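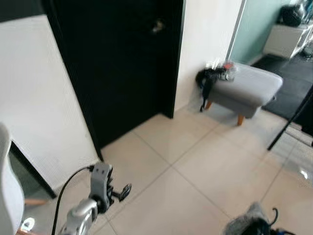
Does a mobile manipulator need a fresh risk assessment each time it is moved to a different home?

Posted by Seidu Mensah in Standards and Practice

We have one arm on a wheeled base and rotate it through several flats for household tasks. The assessment on file was written for the first flat. The layouts differ, but the robot, gripper and software don't. Do I redo the whole document or add to it?

Signe Eskildsen
Keep the machine part and redo the site part. Hazards that belong to the arm (pinch points, stopping distance, payload, loss of power) carry over as long as the hardware and the software version are unchanged. Hazards that belong to the building don't carry over.

Our site sheet is 19 lines long and gets filled in on the spot, before the arm is powered. The lines that change most from one home to the next:

Doors. Record which way each one swings and whether it can open into the arm's reach. If it can, lock it or put a person on it.
Mirrors and glass. Depth cameras and laser scanners can return false distances from both. Mark them as no-go areas on the map and check the boundary at low speed.
Floor. Note glossy tile, level changes and mat edges. Repeat the stopping test on the actual surface at working speed.
Loose items. Straps, cables, thin plastic and soft footwear come off the floor before the base moves.
Emergency stop. Write down where the operator stands and confirm the button can be reached from there with every door closed.

Sign it, put the software version on it and file it with the machine assessment. If you change the gripper or its fingers, the machine part has to be reopened as well.

Mohammed-Awal Acheampong
we just use the same form everywhere, never had a problem. keep the speed down

Esi Korletey
I'd go with Signe's split. A form that doesn't name the site won't get far in an audit. Ours was sent back in October for exactly that, and the reviewer also wanted the stopping test result for each floor type as a figure with units. "Pass" wasn't accepted.

Check your insurer's wording too. Ours treats a hallway shared with other tenants as a public area, and that needs a second person present whenever the arm is live.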